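**Week 6: Depreciation, or where the money went**

Bring a calculator. The one on your phone is fine until the exam, at which point it becomes misconduct.

Last week we bought things. This week they lose value, on paper first and then in person. Depreciation is how we spread the cost of a long-lived asset over the years that get some use out of it. It isn't a pile of cash set aside for a replacement, although every year a third of the class writes that it is, in ink.

## What you need before you start

- **Cost.** Purchase price plus whatever it took to get the asset in place and working. Freight counts. The celebratory morning tea doesn't.
- **Residual value.** What you expect to get for it at the end. Owners are optimists here.
- **Useful life.** How long *this* business expects to use it, which may be a good deal shorter than how long it would hold together in a paddock.

All three go on the asset register. Two of them are guesses, and the standards are happy with guesses provided they are reasonable, written down and looked at again each year.

## Straight line

Same charge every year:

(cost – residual value) ÷ useful life

Fairclough Joinery buys office computers for $3000. It expects to keep them four years and get nothing for them.

3000 ÷ 4 = **$750 a year**

After two years the carrying amount is $1500. Nobody at Fairclough would pay $1500 for them, and you shouldn't either. Carrying amount is cost we haven't charged yet. It makes no promise about what the market thinks.

## Diminishing value

Same *rate* every year, applied to whatever is left. At 30%:

| Year | Opening | Charge | Closing |
|---|---|---|---|
| 1 | $3000 | $900 | $2100 |
| 2 | $2100 | $630 | $1470 |
| 3 | $1470 | $441 | $1029 |

Two warnings. First, you don't subtract residual value before applying the rate. Second, the balance never reaches zero, it just gets embarrassingly small, and somebody eventually has to write it off.

Which method? Pick the one that matches how the asset gets used up. Delivery vans and electronics tend to give their best years early. A fence is much the same fence for a decade. "Whichever makes this year's profit look nicer" is a popular answer in practice and worth no marks in this unit.

## Part years

If Fairclough buys at the start of November and balances on 30 June, that's eight months. Straight line gives 750 × 8/12 = $500 for the first year. Count the months on your fingers if you have to. I do.

## Parts that wear out separately

Where an asset has significant components with different lives, you depreciate them separately. The textbook uses an aircraft and its engines, handy for the many of you opening airlines. Closer to home, the Gemcombe bakery depreciates its oven over fifteen years and the oven's lining over five.

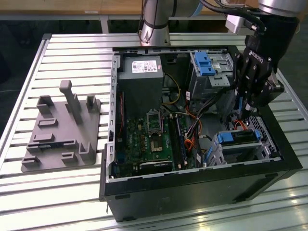
The word doing the work is *significant*. Nobody wants a separate line for every hinge. If a part is cheap relative to the whole, or will last as long as the whole, leave it where it is and go home at a decent hour.

Replacing a significant part is a two-step job:

1. Take the old part's carrying amount off the books.
2. Add the new part at cost and start depreciating it over its own life.

Students remember step 2 with enthusiasm. Skip step 1 and the register slowly fills with ghosts. The Cornuvby case in your reader has an ice works that managed to own three compressors, two of which had gone to the tip.

Repairs are another matter. Fixing something so it does what it always did is an expense, charged now – even if the invoice made you feel faint.

## Disposal

Depreciate up to the day of sale, then compare proceeds with carrying amount. Say the Sereo Street café sells a coffee grinder carried at $214 and gets $180 for it:

180 – 214 = **$34 loss on disposal**

The loss mostly says our earlier guesses were a bit off. Don't go back and restate the old years. The grinder has gone and so has the accountant's patience.

## Tutorial work

Problems 6.2, 6.5 and 6.9 from the reader, due 4th May. Show your working, including the part where you changed your mind. For 6.9, read the purchase date twice before you reach for the formula, and keep your answers to whole dollars.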